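Ralgate Toy Library: Blocks and Building Pieces

Gallery 2, Loose Pieces

The toy library lends building sets as well as games and puzzles. Most of the sets go out in their own tubs, but the small pieces that come back mixed together are kept in a drawer cabinet and lent by the bag.
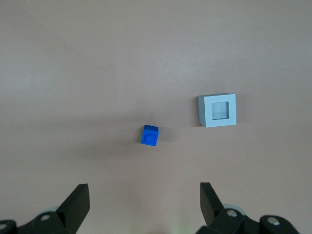
Blue cube with a round stud, and a gray square frame with an open center.

The cube is the smaller of the two pieces. It is listed in the catalog under Cubes, Stud, Blue. The frame is listed under Frames, Square, Gray. They are kept in separate drawers and can be borrowed separately or in a mixed bag.

About the cubes

Stud cubes are the most borrowed loose piece in the library. They are used for counting, for sorting by color, for short towers, and as markers in board games that have lost their own. We lend them in bags by color or as an assortment. The blue bag has 61 cubes in it when it leaves the desk. The number is written on the tag, and the bag should come back with the same number.

Cubes are small. They are not lent to households where the youngest child is under three unless an adult signs for them at the desk. Please put them away after use and check under the couch before the bag is returned.

Most of our cubes came in a single donation when the Ferraro preschool closed its upstairs room. The rest were bought to fill out the colors. There are slight differences in shade between the two lots. They have been bagged together and we do not sort them by shade, so please do not ask us to match them.

About the frames

The square frames are borrowed less often, and many people do not know what to do with one on its own. They work as windows and doorways in a building, as a gate for small cars, or as a target to roll a marble through. Younger children like to post things through the opening. Older ones line several up to make a tunnel.

Frames are lent in pairs, so a bag has 2 in it. If you need more for a party or a classroom, ask for the Grandar tub, which has the larger set. The Grandar tub is heavy and you will need a car.

Using the two together

A few things borrowers have tried with cubes and frames:

Stand the frame up and build a wall of cubes on each side of it.

Place a cube a short way in front of the frame and take turns flicking it through.

Lay the frame flat and use it as a pen to collect one color during a sorting game.

Put the frame on a sheet of paper, draw around the inside and the outside, and compare the two squares.

For any of these a smooth table is better than carpet. Standing pieces fall over easily on carpet and small cubes are hard to find in it.

Borrowing

Loose pieces are lent for 2 weeks and can be renewed once. Bags can be reserved by phone or at the desk. Give the name of the piece as it is shown in the catalog. If you only know what it looks like, tell us the color and the shape and we will look for it in the drawers.

The whole loose pieces collection came to over 296 bags at the last count in February. Not all of them are on the shelf at one time. Reserved bags are held until closing on Saturday and then go back in the cabinet.

Returning and cleaning

Wash pieces in warm water with a little dish soap before you bring them back. Do not put them in the dishwasher. Let them dry on a towel before they go in the bag. Bags that come back damp have to be emptied and dried here, and then the next family waits.

If a piece is cracked, put it in the bag with a note. There is no charge for one broken cube. Missing frames are charged at the replacement price on the tag.

If you find a piece at home that you think is ours and you have no tag for it, drop it in the box by the door. The box is sorted every month. Pieces from the Dovier train sets turn up in it often and these go back to the train shelf.

Other pages in this section

Gallery 1, Wooden Blocks
Gallery 3, Train Sets and Track
Gallery 4, Marble Runs
Catalog of Loose Pieces
Opening Hours and Directions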